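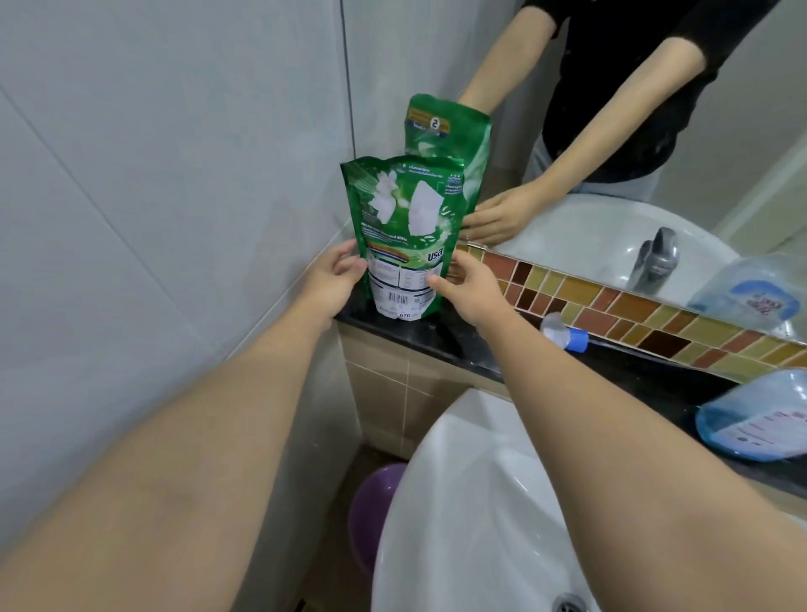 Fig. 6. Refill pouch of laundry detergent, standing upright on the counter.

Filling the Detergent Reservoir

Your Plosar washer has a built-in reservoir that holds enough liquid detergent for a good many loads, so you won't be measuring out a capful every time you run a wash. Filling it takes a few minutes, and once you've done it a couple of times you'll hardly need this page (though do hang on to it anyway!). Any liquid laundry detergent will do, from a bottle or a refill pouch. Please don't use powder.

1. Turn the washer off at the control panel and wait for the door light to go out.

2. Pull the drawer toward you until it stops. The reservoir is the larger compartment on the left, with the blue lid.

3. Lift the lid and look at the float. If it is sitting below the MIN line, there is room for 1000 ml.

4. Stand your pouch on a firm, level surface and open it there, before you carry it to the machine. Full pouches are floppy things, and a good squeeze at the wrong moment sends detergent down the front of the cabinet.

5. Hold the pouch low on both sides and pour slowly. Stop at the MAX line, even if there is a little left over – it will keep perfectly well with the top folded down and clipped.

6. Close the lid until it clicks, slide the drawer home and turn the washer back on. The drop symbol should go out. If it keeps blinking, open the drawer and press the lid down once more.

Note: When you change to a different detergent, run the reservoir down first and rinse it with warm water. Two kinds mixed together can thicken and clog the pump. If code 91 shows on the display, see "Cleaning the Pump Filter," page 17.

CAUTION: Never put bleach or fabric softener in the detergent reservoir. Keep detergent out of the reach of children, and wipe up drips from the floor right away.

Related topics
Setting the Dose for Soft or Hard Water
Cleaning the Pump Filter
Leveling the Feet
Removing the Drawer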